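Setting up and looking after a pair of hand-held grippers

I have spent most of July keeping one pair of hand-held grippers in working order, and these are my notes. The pair is known here as the Zamholm set, after the job it was bought for. It is used to record a person doing simple table tasks, and the recordings are later used to teach a robot arm the same motions. My part is the hardware: fingers, cameras, marker cubes, and the table they are used at.

The order of work matters more than I expected. I now go through it the same way each morning.

Fingers first. I squeeze each trigger slowly and watch the tips come together. They should meet evenly along the seam. If one tip arrives early, the pad on that side is usually lifting at a corner. Our pads came from Rinaldi and are glued. I peel the bad one off completely, clean the finger with alcohol, leave it to dry, and fit a new one. Pressing a lifted corner back down lasts until lunch.

Then the markers. Each gripper has a cube with a printed pattern on its faces, and the tracking software works out the position of the hand from whichever faces it can see. A scratch across one of the black squares costs you that face. A loose cube is worse: the software still finds it and reports a wrong position with full confidence. I hold the gripper still and push the cube with a thumb. Any play at all means the screw comes out and goes back in with thread lock.

The table is last. I wipe it, put out the objects for the task and do one dry run with something awkward. Clothes hangers are good for this. They are thin, they shine, and they swing if the grip is too low.
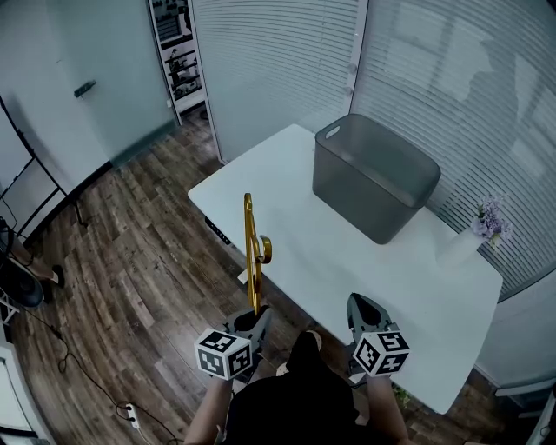
Why are the markers mounted as cubes when a single flat tag would be lighter?
A flat tag is lost as soon as the wrist turns away from the camera. With a cube, another face normally comes into sight before the first one goes, so the track carries on through the turn.

Grip drift took the most time to sort out. By the second week the left gripper was reporting a closed width of 5 mm with the fingers fully shut. The right one read zero. I changed the encoder cable, which did nothing, and then changed it back. The fault was a worn linkage pin, and the play only showed when the trigger was pulled hard. The new pin came from the spares drawer at Sornisska and took less time to fit than the cable had.

After any change to the linkage the width has to be calibrated again. I close the fingers fully, store the zero, open them against the stop, store the maximum, then check the middle with a gauge block. I repeat the check 7 times. If the readings spread by more than the last digit, something is still loose and there is no point in going on.

Pad wear is easier to plan for. I had been changing pads when they looked smooth, which is a poor test, as they lose grip before they look any different. They are now changed at 1000 closures, counted by the logger. The first set had done 2370 by the time I looked, and thin metal was slipping in it. I would have blamed the operator.

The camera on each gripper needs little. The lens is very wide, so the housing shows at the edges and cannot be avoided. What I check is that the fingertips sit in the same place in the view as they did the day before. A bracket that has been knocked shows up at once. I keep a still from the first day at Prarnosholm and compare against it.
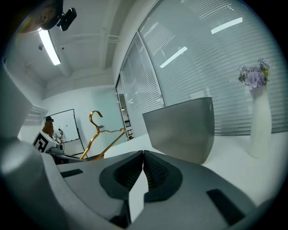 View from the gripper camera, fingertips nearly closed.

Blinds are worth a line of their own. I keep ours shut during recording. With them open, the exposure moves about as the gripper swings towards the window, and the marker detection drops out for a few readings each time. It was most obvious late in the afternoon.

Still to do: a proper strain relief for the left cable, and a second gauge block so that both grippers can be checked without walking back to the bench. I also want the closure count shown on the start screen. At present it sits in a log file that I open on a Friday, if I remember.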